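19th January

Slept badly, up before the alarm, coffee on the couch with the laptop already hot. The retrained policy finished overnight. Ran the eval before I even brushed my teeth. Fold success up, grasp success up more. Not by a little. I sat there and reran it because I didn't trust it, then reran it with a different seed, same story.

So the thing I've been nagging everyone about since June looks right, or at least not wrong. Demos collected in real bedrooms with the hand-held grippers beat the same number of demos from the lab table. Same 400 episodes each side, same network, same training steps. Only the rooms change. The lab set is so clean, same table and same lamp, and the policy learns the table. Put it on a mattress and it pinches air 2 cm above the fabric. The bedroom set doesn't do that. Or does it much less.

Careful though. Wrote on a sticky note DO NOT TELL LASTARI YET and stuck it on the monitor. They'll want it on a slide by tonight.

Things that still bug me:

The beds are softer so the fingers sink and the grasp is more forgiving. Maybe we're only measuring softness. Need a lab set on a mattress to rule it out. Should have done that first, stupid.

Jeans are way easier than anything else. Stiff, thick seams, the cuffs stand up enough to get a finger under. Shirts are a mess. If I split the number by garment I bet the jeans carry half of it.

Also the sync. Left and right gripper clocks drift against each other on the long episodes and I've been fixing it by hand like an idiot. 20 episodes fixed, lost a whole morning. Wrote a script after lunch that lines them up on the first finger close, seems ok, one episode came out backwards so I threw it away and didn't ask why.

Went through bedroom episodes all afternoon to tag the start states. Flat, folded, crumpled, hanging off. My rule now is that I tag from the last moment before the fingers go in, never from the task sheet, because the task sheet says "flat" for everything. The jeans one I had open while writing the rule down is really flat, laid out diagonal across the bed, cuffs toward the yellow fingers, straw mat under the dark pile behind. What I like is how much else is in there. Mat weave, stitching, the pink blanket way at the end, window with sky in it. The lab table has none of that and I'm more and more sure that's the whole trick, the policy has to find the denim instead of finding "the thing that isn't white".
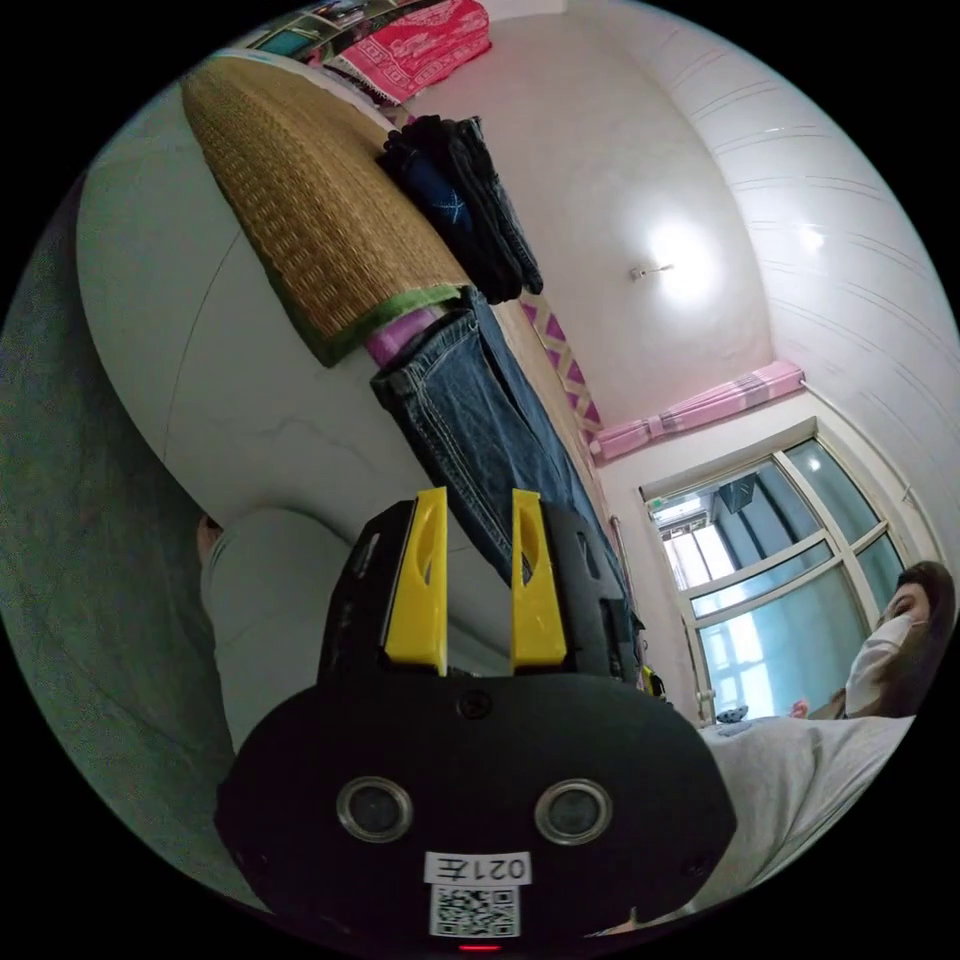 Heloísa doesn't buy it. Clutter isn't the trick, she wrote back, height is - every bed is a different height and every operator bends differently, so you get a spread of approach angles you'd never get standing at a table. Plot the wrist angles before you say one word about backgrounds. And stop saying "the whole trick".

Annoying. Good point. Plotted them before dinner and yes, the bedroom angles are all over the place, the lab ones sit in one fat lump. So now two explanations, three with the mattress, and no way to pull them apart with what we have.

Plan, if I can keep my head straight. Lab table at 4 heights, plain background. Then one height, with sheets and mats and junk thrown down. Then a mattress on the table, plain. Small sets, same size, train all of them, see which one moves. Nana says the cluster is free until the Moura jobs go in, so I have to be quick. Valdir wants the masks of the clothing redone too and he can want it next week.

Called Laurinda re more bedrooms. She has two flats lined up and asked if people should tidy up first. NO. Please no. Leave the beds how they are.

Dinner was toast. Forgot to call mom again. Train script is running on the first height set dummy data just to see if it crashes, loss going down, fan screaming. Fix the file names tomorow before anything else, half of them still say "test".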